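Small table, big mood: flowers, wicker and a lidded basket

24 September 2019

I've been promising a post about the gray table for ages, and I finally have enough to say about it! If you read the one in May you'll remember the starting point: a square, light gray top, perfectly nice, perfectly plain, in a room that's mostly light gray already. Gray walls, gray table, blinds. It needed something, and I didn't want to buy another big piece of furniture to fix it.

So I went small. Two little bunches of flowers, one purple and yellow, the other white, both with plenty of green leaves. I tried them side by side first and they looked like a shop display, so now they sit a bit apart, with the white ones closer to the edge. Much better. 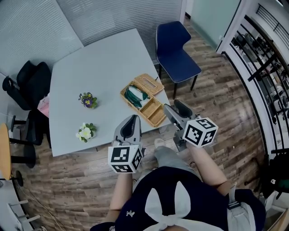
The wicker basket was Debashish Weerakoon's idea. He had seen one with a hinged lid at Gretberg and kept going on about it until I went to look (he was right, I've told him, he doesn't need to hear it again). I love that it's divided inside. The dark green cloth lives folded on the left and I'm still making up my mind about the right. Napkins? Playing cards? My sister says bread, but I know what I'm like with crumbs. With the lid propped open you get that dark green against the wicker weave and the whole table warms up.

I did measure before buying, for once. You want to leave enough room for people to put things down, and if I'm moving stuff every time someone needs a place for a mug, I'll be sick of it in a week. I gave myself 30 dollars for all the small bits and went over by 4, which I'm calling a win.

Then there's the tissue box, and I'm a little bit obsessed. A plain cardboard one always looked so sad on that table, and Uzma Sial told me to go for a woven cover in the same family of color as the basket. It doesn't have to match exactly - mine doesn't - but the two of them talk to each other and the flowers fill in the rest.

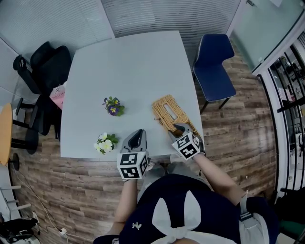
I keep turning it a little off square, too. Lined up with the edge it looked stiff, and a slight angle makes it feel like someone just used it. Same with the flowers, which I nudge every time I walk past.

Next on my list is seating. The navy chair is staying, I adore the color and those skinny black legs. The black office chairs are comfortable, so I can't complain, but I'd love cushions in the same green as the cloth. Mateck had a nice one last time I looked, only in packs of 6, and what would I do with six? If you've found single ones anywhere, please leave me a comment!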